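Prunell Fingertip Set, Model 4
Hinevov Gripping Products

Overview
Specifications
Test method
Results
Ordering

The Prunell is a passive two-finger tip set for parallel-jaw grippers. It is meant for research groups that train manipulation policies on mixed tabletop objects and need the same finger geometry on every arm in the lab. Tips are sold in mirrored pairs with a broad base and a tapered end. The finish is matte black, chosen to limit highlights in wrist camera video.

Model 4 replaces Model 3. The mounting pattern is unchanged. The taper is longer, and the inner face has been flattened over the last part of its length so that thin items are held along a line instead of at a point.

Specifications
Configuration: mirrored pair, left and right
Finish: matte black
Mounting: Hinevov standard plate, or blank plate for customer drilling
Sensing: none
Supplied with: screws, shims, alignment card, calibration file

Test method
Fingertip suppliers usually report grip force on a steel block. That figure says little about performance on folded paper, thin plastic or glazed ceramic, so Model 4 was evaluated with a learned policy on a pick task. The work was carried out at our Nitholm test room and finished in April.

The policy takes wrist camera video and joint positions as input and outputs short sequences of gripper motions. It was trained on 2,000 demonstrations recorded by teleoperation with Model 3 tips, then fine-tuned on 274 demonstrations recorded with Model 4. No external cameras were used. Object layouts were changed between trials by the operator, and the fingers were opened fully before each approach.

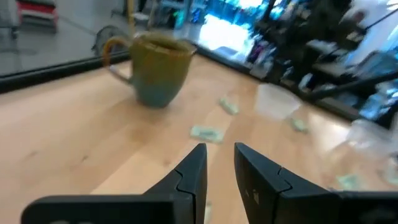
Small folded paper is the hardest class in the set. A piece lies nearly flat, offers little height to close on, and moves if a tip touches it early. Clear plastic is the second hardest. Its outline is weak in the camera view, and glare from a window can hide it almost completely. We kept the window light uncontrolled during testing, as most users will have some daylight in the room.

Evaluation used 3,000 trials, divided equally between Model 3 and Model 4. A trial was scored as a success if the target was lifted clear of the table and held until the arm reached its rest position. Dropped items, double picks and contact with a neighboring object that moved it were all scored as failures.

Results
Model 4 had a higher success rate than Model 3 on folded paper and on clear plastic. On mugs the two models could not be separated. The gain on paper came mostly from fewer early touches during the final approach. The gain on plastic was smaller and varied with time of day.

Fine-tuning was needed. The policy trained only on Model 3 data closed too soon with the longer tips and often pushed the paper away. Users with existing Model 3 data should plan to record a short set of new demonstrations before comparing results.

Limits
The tests used one arm, one table and one policy design. Wet objects, objects heavier than a filled mug and stacked paper were not tested. The tips are not rated for food contact.

Data and files
Trial logs, scoring sheets and the fine-tuning set are available to registered owners under the project name Từ. Video is stored at the rate used for training. CAD files for the blank plate can be downloaded without registration.

Ordering
Prunell Model 4, standard plate, pair
Prunell Model 4, blank plate, pair
Replacement screw and shim kit
Model 3 remains available for labs that need to finish a running study.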